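相框

相框是用来固定、保护和展示照片、画作或证书的边框结构，可挂在墙上，也可立于桌面。常见的相框由外框、透明面板、衬纸、背板和固定件组成。小型相框多供家庭和办公室摆放，大型相框则以悬挂为主。

结构

外框决定相框的外形和承重能力，材料有实木、密度板、金属和塑料等。透明面板多用玻璃或亚克力，玻璃较耐刮，亚克力较轻，不易碎裂。衬纸又称卡纸，位于面板与画面之间，中央开窗，使画面不与面板直接接触。背板从后方压住画面，由弹片、旋扣或小钉固定。桌面相框的背板上通常另装支脚，挂墙相框则装挂钩或挂绳。

放置

相框可以竖立、悬挂或平放。平放多见于更换照片、清洁或暂时存放的时候，此时背板朝上，便于打开固定件。桌面应平整，无砂粒，相框宜离桌沿有一定距离，以免被衣袖带落。浅色桌面配深色边框，轮廓较容易辨认。

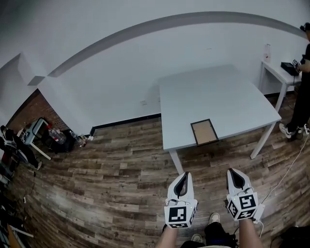
平放的相框长期不用时应怎样保存？
先在正面垫一层无酸纸或软布，再放入硬纸盒中，避免在上面叠压重物。盒子宜存放在干燥、避光的柜内。

悬挂

悬挂前须确认墙体类型。砖墙一般先钻孔，再放入膨胀管；石膏板墙需使用专用锚栓，较重的相框应固定在龙骨上。展览业常以画面中心对齐同一水平线，家庭中则多按家具高度调整。Erkano出版的《室内陈设手册》由Willy Goossens编写，书中建议宽度超过600毫米的相框使用两个挂点，以减少倾斜。

光照

紫外线和强光会使照片褪色、纸张发黄，相框不宜正对窗户。使用荧光灯的房间可选用防紫外线面板，或在灯管外加滤光套。顶灯位置会影响玻璃反光，相框上缘略向前倾，或改用哑光面板，都可减轻眩光。 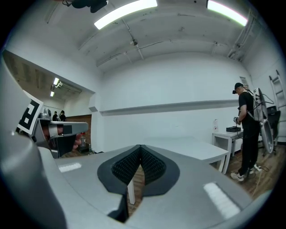

白墙房间，顶部装有长条形荧光灯管。

清洁

边框用干软布擦拭，有雕花的部位用软毛刷除尘。清洁玻璃时，清洁剂应喷在布上，不直接喷向面板，防止液体渗入衬纸。亚克力面板不可使用含氨或酒精的清洁剂。

规格

相框尺寸通常以可装入的画面大小标示，外框尺寸另计。Fadent的桌面系列共有11种规格，其中最大的一种内框长400毫米。

参见：画框、装裱、卡纸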